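Software Notes
By Omprakash Kanaujia – December

Pelitz planner moves to one shared timeline for both arms

The Pelitz team has merged the rewrite of its two-arm planner, and the florist bench has been running on it all month. Until now each arm had its own planner and its own clock, with a lock on the middle of the table that one arm had to release before the other could enter. It was safe and it was slow. Any job where both grippers needed to be near the same object spent most of its time waiting on the lock.

The new version plans both arms together on a single timeline. Collision checks run on the pair at every step, and the lock is gone. Sarita Garg wrote most of the scheduler and has kept the old one available behind a flag for anyone who still has scripts tied to it. That flag will be removed in release 11, so please move your scripts over before then.
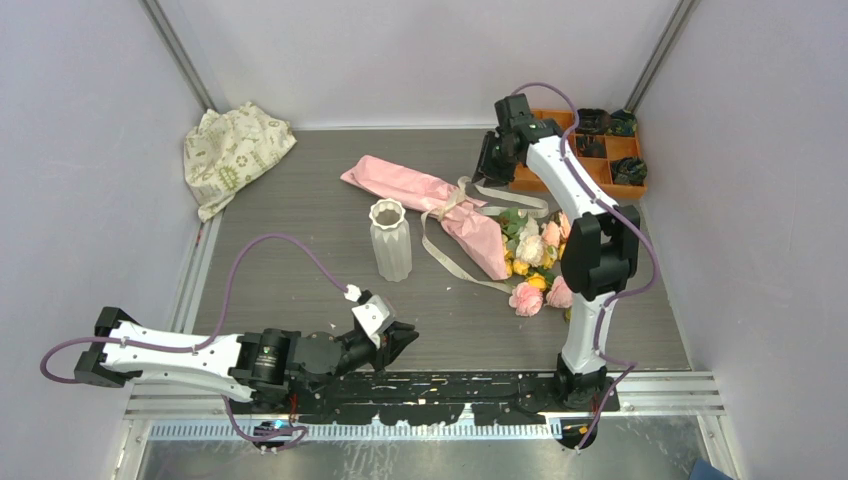 Ribbon is the hardest thing we ask the perception side to deal with. The old segmenter, which we took over from the Vendow project, was trained on rigid parts and tended to break a long thin object into pieces wherever it curled. A bouquet lying on its side with one ribbon tail running down towards the blooms and another length curling off across the table gives it plenty of chances to do that. The replacement traces a centreline first and fits the width afterwards, so a loop stays one object even where it passes over itself. It was trained on 2,000 labelled views from our own benches. Labelling was done in Jitmont, our in-house annotation tool, which now has a polyline mode for this kind of material.

Grasp selection has changed as well. The planner used to choose a grasp from the fixed camera and commit to it. Now the fixed camera only gets the gripper into the neighbourhood, and the wrist camera takes over for the last 5 centimetres.

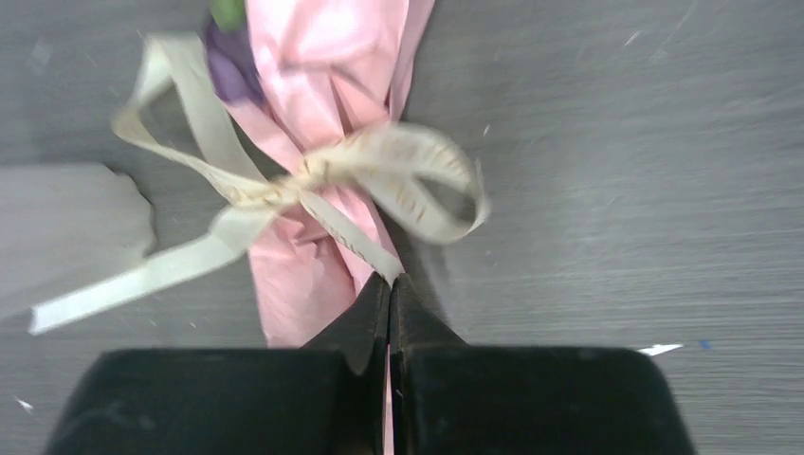

The handover between the two views was where most of the bugs turned up. If the wrist estimate and the fixed estimate disagree by more than the configured tolerance, the arm now holds position and asks for a fresh pair of views. Previously it averaged the two, and the result could be a point on bare table. The tolerance is set per material in the task file. The default suits paper and card, and ribbon needs a tighter value.

Known problems: translucent objects still come back with holes in the depth map, and the planner treats those holes as free space. Dhillon, our depth filter, patches the small ones. For anything larger, add a keep-out box by hand. Leaves and petals that stick out past the main outline are also under-padded at present – a fix is in review.

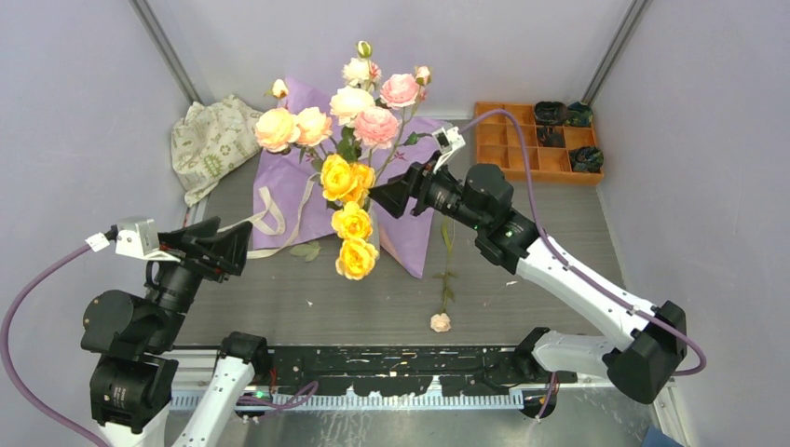

The florist bench, with the right gripper in close beside the yellow flowers.

To upgrade, pull the current branch, rebuild the message package and recalibrate both wrist cameras. Old calibration files will load without an error but the axis order has changed, so don't reuse them. Task files need a version line at the top, set to 7. Sarita is collecting logs from failed handovers, and would like the full log folder, not a screenshot of the console.

Last updated: December, 4:40 pm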